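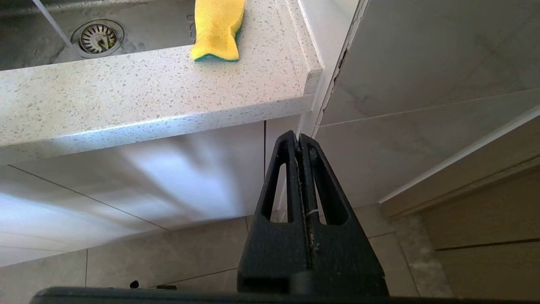 Lesego Sibiya
Reconstruction technician, Moodley Collision Analysis

July 18, 2026

Hastville crosswalk matter, file 902. Pedestrian struck in the marked crossing by a left-turning pickup. Retained by the pedestrian's side. Annatjie Mofokeng has the engineering report; this entry covers the bench work on the headlamp, the data pull, and the first pass on sight lines.

Received from the tow yard: left headlamp assembly, cracked lens, one mounting tab missing. Bag seal intact, number matches the yard sheet. Logged in, photographed with scale, put back in locker 5 between sessions.

Headlamp. The driver's statement says the lights were on. The officer's narrative doesn't mention them either way. Low beam is a halogen bulb, filament type, so there is something to look at. Under the stereo scope the low beam filament is stretched and unwound at the center, coils uneven, no fracture. Glass envelope intact, no oxide. High beam filament is regular along its whole length. The stretch is consistent with a hot filament at the time of a shock load. Caution on this: the shock from a pedestrian strike is small next to a vehicle-to-vehicle hit, and an old filament sags by itself. Bulb age unknown. Asked Chantelle Hlongwane at the law office to request maintenance records. Until those come in I am writing "consistent with illuminated" and nothing stronger.

Want the right-hand bulb for comparison. It stayed on the truck. If both low beam filaments show the same sag, the left one tells us very little. Yard has been told in writing not to release the vehicle.

Data pull. Sibusiso Visser imaged the airbag control module through the diagnostic port at the yard, with defense counsel's expert present. No deployment event. One non-deployment event recorded, not locked, which means a later event could have overwritten it. Ignition cycle count at the event is two below the count at download. The truck was driven off the roadway for the police, then onto the flatbed. That accounts for two if nobody started it at the yard. Need the yard log before relying on it.

Pre-crash table gives speed, throttle and service brake at half-second steps. Speed is wheel-based. Brake goes from off to on at the last sample before the trigger. That puts the brake switch after the driver was already well into the turn. It does not give the time of impact to better than half a second, and the trigger threshold may have been met by the braking and not the contact. Sibusiso disagrees with me here. He thinks the longitudinal change is too abrupt for braking on dry asphalt. Both readings go in the working file; Annatjie can decide.

Steering angle not recorded on this module. No yaw either. The path has to come from the scene.

Scene survey. Total station from the March visit, 700 points, closed on the backsight within tolerance. Crosswalk paint, stop bar, curb returns, signal poles, utility cabinet on the southwest corner. The cabinet matters. Defense has suggested it hid the pedestrian from the driver until late. Set the driver's eye point from an exemplar seat at mid travel and ran lines to a standing figure at one-foot steps along the crosswalk. The cabinet blocks the lower body for the first three steps off the curb. Head and shoulders are clear for the entire crossing. The A-pillar is a larger problem than the cabinet. For part of the turn it sweeps at close to the walking pace of the pedestrian and could cover the figure for several steps in a row.

Run this again with the seat forward. Driver is reported as short and the seat was never measured at the yard before the truck was moved inside. My omission. Have asked them not to touch it now, but the chain on seat position is already weak and the report should say so.

Signal timing. City sheet shows the walk interval starting with the parallel green, no leading interval. Left turn is permissive. So a walk signal and a green ball for the driver are both possible at the same moment, and neither witness account excludes the other. Lwazi Mabuza is checking the cabinet clock against the sheet version in force on the date of the crash. The sheet we hold carries a revision mark with no date next to it.

Throw distance. Not using it. Rest position is from one witness, who pointed to a spot after the ambulance had left. No scuff, no blood mark in the police photos. Any speed from that would be a guess with a formula on it. Module speed stands alone for now.

Open:
Right low beam bulb, from yard.
Yard ignition log.
Maintenance records, through Chantelle.
Signal sheet revision date, Lwazi.
Second eye point run, seat forward, me.
Annatjie wants the draft figures 14 days before disclosure. Pillar diagrams first, since they take longest to clean up.

Note on the scope: the left eyepiece drifts out of focus when the stage light is on high. Refocus between frames. I lost four filament shots to it before noticing and retook them. The bad ones stay in the folder, marked, not deleted.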